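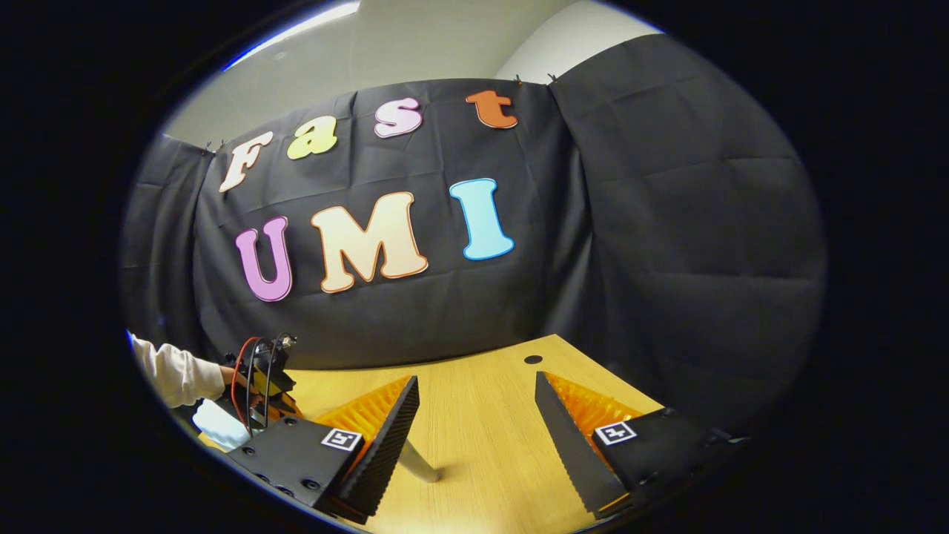 3.2 Keeping time between the camera and the fingers

We were a little surprised by how much of our early trouble came down to clocks. The planner, which we call Findar, needs to know how wide the jaws are at the moment each picture is taken, and it reads that width from the two square markers, one on each side of the gripper (Figure 1). In our first 397 recordings the width arrived 2 pictures late, and the learned policy, quite sensibly, closed late too. We now line up both streams before training and fill short gaps with a straight line.

Figure 1. View from the hand-held gripper, jaws open, with a marker on each mount block.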